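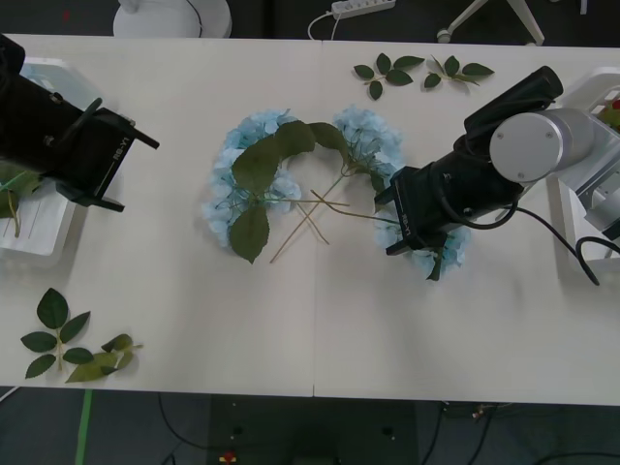 Chapter 3
Two Arms, One Table

Bench first, code later. Most home builds go wrong right here – arms bolted down before anyone checks reach. In this chapter you lay out the Trastix cell, same as the one Soon-im Choo and Impi Mäkelä put together in the Flarnasby shared workshop.

What you need: a flat top, two arms, clamps, 300 zip ties (yes, really). Allow 10 evenings.

Start with reach. Tape the floor, mark each base, swing the arms by hand with power off. Write down were they meet. Cables next – see 3.2. Grippers after taht.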